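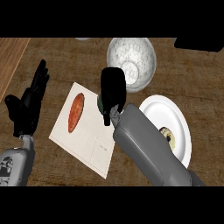
Issue 8, page 3

Oil Finishes on Wooden Tabletops: Frequently Asked Questions

These answers apply to Laizer penetrating oil and Laizer hard wax on solid wood and veneered tops. They do not apply to film finishes such as polyurethane or lacquer.

How do I tell whether my table has an oil finish or a film finish?
Scrape a hidden spot on the underside with a sharp blade. A film finish comes up as clear flakes or curls. An oil finish gives fine wood dust and no flakes. If the underside was left bare at the factory, test the inside face of an apron or leg.

What grit should I stop at before oiling?
Stop at 100 for floors and workbenches. For tabletops, continue through 150 and finish at 180. Sanding to 300 or higher closes the surface and reduces absorption, and the color will come out lighter than the sample card.

Can I use the oil on veneer?
Yes. Sand by hand only. Many veneers are thinner than a machine operator expects, and a sand-through at the edge cannot be repaired with oil.

Why is the color blotchy after the first coat?
Uneven absorption. Common causes are old glue, leftover wax, and swirl marks from a worn disc. Let the coat cure, sand the affected board back to bare wood along its full length, and oil it again. Spot sanding leaves a visible ring.

How long should the oil stay on before I wipe it off?
Fifteen minutes at 69 degrees Fahrenheit. In a colder room, allow up to 25. Wipe until a clean cloth drags slightly. Oil left standing on the surface turns tacky and has to be removed with mineral spirits and a white pad.

How many coats are needed?
Two on dense woods such as maple. Three on open-grained woods such as oak and ash. Leave eight hours between coats. End grain takes an extra coat, applied before the first full one.

When can the table be used?
Light use after 24 hours. Keep water, hot dishes and tablecloths off it for seven days.

What do I do with the rags?
Lay them flat outdoors in a single layer until stiff, or soak them in water and seal them in a metal can. Balled-up oily rags can heat up and catch fire without a spark.

Is the Hetis maintenance soap required?
No. Any soap with a neutral pH will do. Do not use ammonia, vinegar or scouring powder. The older Hetis concentrate, sold in the gray bottle, must be diluted before use.

Can I put Laizer oil over a Fernano stain?
Over the water-based stain, yes, after it has dried overnight. The solvent-based Fernano stain lifts under oil. Use hard wax over that one.

A white ring appeared under a cup. Is it permanent?
Usually not. Rub with a little oil on a gray pad, with the grain, and wipe dry. A black ring is a reaction between iron and tannin and needs oxalic acid. See the October issue for the procedure.

Who checks these answers?
Njoroge Gachanja, finishing shop, Tremport. Corrections are printed in the next issue.

Contact the finishing desk | © Tremport Wood Finishing | Back to top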